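The Slow Barrels of Urnomberg

The road to Urnomberg climbs for 22 minutes from the last petrol station, and for most of that time there is no phone signal. At the top there are two streets, a church with a green door, and a smell that I did not know at first. It was pears. I came in October, when every farm in the village is pressing, and the smell enters the car even with the windows closed.

Pear brandy has been made here for longer than the written records go. Most of it was never sold. It was given to guests and rubbed on the knees of horses, and a bottle was buried when a child was born and dug up again for the wedding. What is new is that somebody wants to put it in oak and leave it there for decades, and that people in faraway cities are willing to pay for the result.

The house behind this idea is called Drokeck. It is a small firm, with two copper stills and a warehouse that used to be a cheese cellar, and it does not grow any fruit itself. It buys from 23 farms on the north side of the valley, where the trees stand far apart in the grass and cows sleep under them. The pears are small, hard and so sour that they cannot be eaten from the tree. I tried one, against advice, and my mouth was dry for the rest of the morning.

The fruit is left in heaps until the skin turns brown and the inside becomes soft. It takes patience to see the right day. The farmers press a thumb into a pear, smell the thumb and then decide. After that the fruit is crushed and goes to ferment in closed tanks, slowly, in the cold. Drokeck does not heat the room. If the winter comes early, the mash may need until January.

I stayed four nights in a guest house called Albers, at the lower end of the village, where breakfast is served at seven and dinner is whatever has been cooked. In the evenings the talk at the long table was always about the oak, and whether it was a good thing.

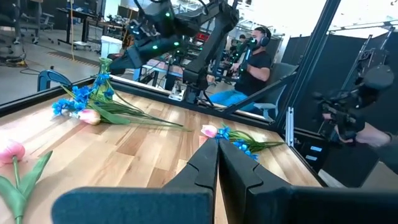
The older farmers say that oak is for hiding mistakes. A pear spirit should be clear like water, they told me, and it should smell of the fruit so strongly that you look around for the bowl. To put it in wood is to dress it in a coat. One of them keeps his brandy in glass balloons in the attic, under the roof tiles, where it is very hot in summer and freezing in winter, and he believes that these changes are all the ageing it needs. He poured me a small glass. I must say that I had no argument against him.

The younger people are not so sure. They have seen what happened to whisky and to cognac, how the number on the label became the thing that people buy. A clear spirit has no number. It is difficult to ask a high price for something that was ready last spring, even when the pears came from trees planted before the railway.

Drokeck took a middle way. Its barrels are old and have held white wine for many years, so the wood has not much strong taste left to give. The cellar is damp and stays cool through the year. In such a place the spirit moves slowly. It loses some of its alcohol, becomes rounder, and takes only a light colour, something like straw or weak tea. The first barrels were filled when the cheese makers had only just left, and for a long time they were simply forgotten behind the newer ones. This was lucky. A company with more money and more visitors would have opened them too soon.

The oldest of these is now on sale under the name Nodetti, which is the local word for the small knots in a pear branch. It spent almost 40 years in the wood. There are 60 bottles, and each one was filled by hand from the same barrel, without added water, sugar or colour.

I tasted it in the cellar at ten in the morning, standing up, with my coat on. The smell comes first, and it is not fresh pear any more. It is dried pear, the kind that hangs on a string in the kitchen, with some honey and a little pepper behind it. After a few minutes there was also something like candle wax. In the mouth it is softer than I expected. The oak is there, but you notice it only at the end, as a dryness at the sides of the tongue, which reminded me of that first raw pear in the orchard. Then the fruit comes back, and it stays for a very long time. I walked all the way up to the church and could still taste it.

Is it better than the clear brandy from the attic? I have thought about this question since I came home and I do not have a clean answer. They are like two relatives who have the same nose. The clear one tells you about one autumn. The old one has lost the autumn and has found other things. If I were cold and hungry I would ask for the first. If I had a whole evening and good company, I would open the second, and I would not open it quickly.

The price I will not discuss at length. It is high, and it will go higher when the whisky collectors have noticed. In the village there is some worry about this. A few farms have already received letters from buyers who want to reserve the fruit of whole orchards for years ahead, and a pear tree of this kind needs a long time before it gives anything useful. Those who plant now are planting for their grandchildren. Still, on my last afternoon I saw new trees on the slope behind the guest house, each one tied to its post and with wire around the trunk against the deer.

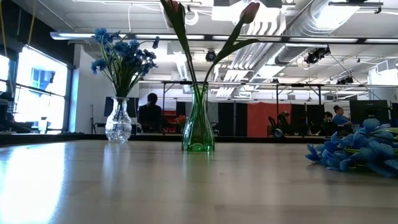
How to drink it

Do not use a large balloon glass. The alcohol gathers in it and covers the fruit. A small tulip-shaped glass is best, the same one that you would use for sherry, and it should be at room temperature. Pour a little, and wait ten minutes before you put your nose near it. Some people in Urnomberg add three drops of water. I liked it more without.

With food, they serve it next to a hard mountain cheese and dark bread, never with chocolate. The younger brandies from Drokeck, which have spent only a few winters in oak, go well with a plain apple cake and cost much less.

Going there

October is the month for pressing, and visitors can walk between the farms and will usually be offered something. The Drokeck cellar opens in the mornings and it is necessary to write in advance. Albers has six rooms, closes in February, and does not take cards. Bring warm socks for the cellar, and somebody who is willing to drive you down again.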